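Section 4: Practicing a running closure on the Gidmont pad

Read this before you open the thread. The Zakitz kit leaflet claims a beginner can close a full seam neatly in one sitting. We doubt it. Plan on several sittings and judge the results yourself.

4.1 Setting the pad

1. Seat the pad in its tray with the ridged end away from you. Press down all four corners.
2. Pinch the seam shut along its whole length. If it gapes before you start, no stitch will rescue it.
3. Cut 200 mm of black thread. Longer pieces look thrifty but tangle sooner.

Note: The leaflet says the surface "behaves like living tissue." Treat this as advertising. It is a practice pad, and it will forgive pulls that skin would not.

4.2 Placing the stitches

4. Hold the curved needle in the jaws, clear of the point.
5. Enter some 4 mm from the seam and follow the curve of the needle through. Do not push it straight.
6. Come out at the same distance on the other side. Take the needle with the second driver before you let go with the first.
7. Draw the thread up until the edges touch, then stop. Puckering means you went too far.

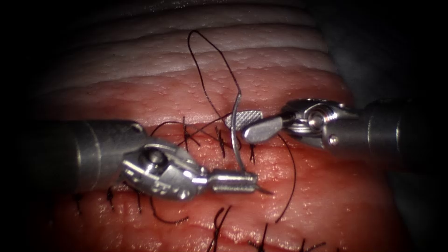
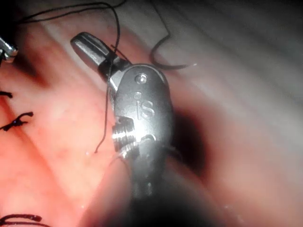

Figure 4. Needle drivers and black suture at the practice pad. First picture: curved needle held near the closed seam. Second picture: close view of a jaw and wrist, with thread across the jaw.

CAUTION: Check for thread lying over the jaws or wrist before every new bite. A stray loop can be pulled tight without your feeling it.

4.3 Checking your work

8. Look along the line from both ends. Uneven spacing is easy to miss from straight overhead.
9. Tug each stitch lightly. Replace any that slide.
10. Trim the tails to 2 mm and put the needle in the sharps box.

Note: Ostermann and Cusia pads fit the same tray. Both are sold as longer lasting. We would not pay extra for that until you have worn out a plain one. Discard any pad once the old holes start to tear into each other, whatever the package promises.

Section revised 23 August 2022.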